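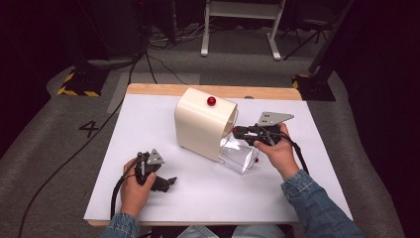

Yeoman Library extends its evening hours

12 September 2018

The public library in Yeoman will stay open until 9 p.m. on four evenings of the week, after the town council approved the new timetable at its last meeting. Until now the building closed at six, and many residents who work in Kendarance could not reach it in time to return their books.

The change follows a petition which was started in April by Maite Paredes, a nursing student, and which collected 196 signatures. "I have two small children at home and the library is the only quiet place where I can study," she told the council. "But at six I am still on the bus."

Councillor Eustaquio Zamudio voted against the proposal. He said that he likes the idea, but the heating of the old reading room is expensive and the winter will show if the money is enough.

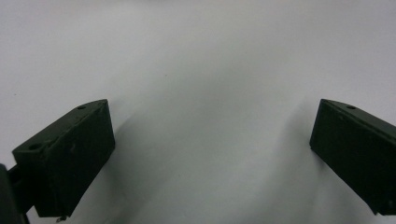

The evening hours will be covered by the present staff, together with one new part-time librarian, Bohumila Ondrejka, who worked before in the branch at Plornia. She will also lead a conversation circle for newcomers who are learning English. The group has 13 places and it is free of charge — only a library card is necessary.

The children's section keeps its old hours and closes at six as before. Parking behind the building is free after five, and the number 71 bus stops at the corner. Books can be returned at any hour through the slot beside the main door.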